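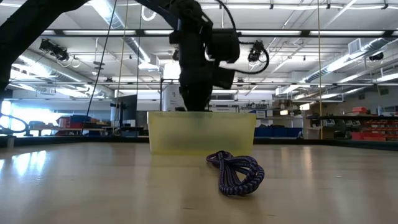
Lollotard support replied on the same morning that the import had finished without errors on their side, and asked if the missing locations were missing also in the web view or only in the desktop program.

They are missing in both. I checked the web view in two browsers, with the filter cleared, and I logged out and in between. The items are there, but the field "Location" is empty.

Ticket 123
Product: Lollotard Inventory, desktop and web
Customer: Lim workshop
Subject: Location field is empty after import from Drerow
Status: Solved, kept open for one question
Priority: Normal

Original report

We moved our item list from Drerow to Lollotard on Thursday. The list has 1,317 items, mostly hand tools, storage bins, rope, fasteners and small electrical parts. I exported it from Drerow as CSV and used the import assistant in Lollotard. The assistant showed a green bar and the message "Import complete".

After this, 428 items have no location. Name, quantity and supplier are correct for the ones I opened. The other items have the correct location, so I believe the column was recognized.

What I expected: every item keeps the location it had in Drerow.
What happened: part of the items lost it, and no warning was shown.

The old list is still in Drerow, nothing is lost. But we cannot work with two lists for a long time, people already write changes in the wrong one.

Steps I did before I wrote to you

1. Opened the CSV in a text editor. The location is present in every line I looked at, also for items which are empty in Lollotard.
2. Imported the same file a second time, in a test list. Same result, the same items are empty.
3. Changed the separator from comma to semicolon. Same result.
4. Saved the file again as UTF-8. Same result, but the degree sign in two item names is now correct, so I keep this version.
5. Split the file in parts with 300 lines. Each part was imported without a message, and the same items are empty again. So I think it is not the size of the file.

Reply from support, 10:40

Thank you for the details, the steps are very helpful. Could you please send us one line that works and one line that does not work? Please remove the prices if you do not want to share them. We also need to know if you created the locations in Lollotard before the import, or if you let the assistant create them.

My answer, 11:15

I let the assistant create them. In the settings I had checked "Create missing locations".

A line that works:
Rope, braided, purple/black;1;Shelf B2

A line that does not work:
Bin, plastic, yellow;1;Bench 1 / Under

I see now, when I put them one below the other, that the second one has a slash. I will look if this is the same with the others.

My answer, 11:50

It is the same. All the empty items I opened have a slash in the location. In Drerow we used it to say which part of the bench or the cabinet, for example "Cabinet 3 / Door" or "Bench 2 / Drawer left". The slash had no special meaning there, it was only text.

Reply from support, 13:05

We could reproduce the problem. In Lollotard the slash separates a main location from a sub-location. The assistant can create main locations, but sub-locations are created only when the option "Allow nested locations" is active in the list settings. If the option is off, the value is skipped. It should be written in the import log, but the log level "Short" does not include it. We have reported this to the developers.

Please try the following:
- Open List settings, then Structure.
- Switch on "Allow nested locations" and save.
- Close the list and open it again.
- Run the import with "Update existing items", not with "Add as new".
- Set the log level to "Full".
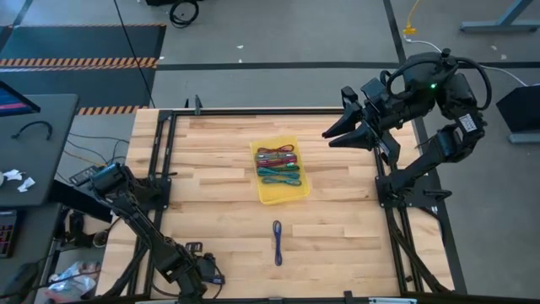

Photo: Lim workshop

My answer, 14:20

I did the steps in the test list first. Result: half good. The sub-locations are created now, but many of them exist two times. I have "Bench 1" with "Under" and also "Bench 1 " with "Under". When I click in the name I can see that one has a space at the end. In the file we have a space before the slash and a space after it, but some lines were written without spaces, I suppose by a colleague who types faster than me.

So for Lollotard "Bench 1/Under" and "Bench 1 / Under" are two different places. Is there a setting to ignore the spaces? I did not find it under Structure and also not in the help pages.

Reply from support, 14:45

There is no setting for it at the moment, sorry. We recommend to clean the file before the import. Replace " / " (space, slash, space) with "/" in a text editor, then check for "/ " and " /" separately. Please delete the double locations in the test list before you try again, because the update does not remove empty locations.

My answer, 15:30

Cleaned the file and imported it again in the test list. The locations are complete and there are no doubles. One warning for the person who reads this ticket later: if you replace every slash without looking, you change also item names. We have "Adapter 1/4 to 3/8" and similar names, these have no spaces and stayed correct, but a few names like "Screws / mixed" became "Screws/mixed". For us it does not matter. If it matters for you, do the replacement only in the location column, in a spreadsheet.

After this I made a backup of the real list (List, Backup, Save as file) and did the same import there. It took a few minutes longer than in the test list - I think because two other computers had the list open. I asked them to close it and the bar moved again.

Result: no items with empty location. I compared the total with Drerow and it is 1,317 in both.

Small remark about labels

The shelf labels we had printed from Drerow still scan correctly, the item code did not change. Only the text line on new labels is different, it prints now "Bench 1 > Under". The long ones do not fit on the narrow label, the last letters are missing. I changed the template to print only the sub-location and it fits.

Open question

Our server is hosted at Lorard, and the nightly backup there takes only the folder "Data". I see that Lollotard created a new folder "Structure" beside it when I switched on the nested locations. Must this folder be in the backup also, or is it built again from "Data" when the program starts? I have added it for now. Please leave the ticket open until this is answered.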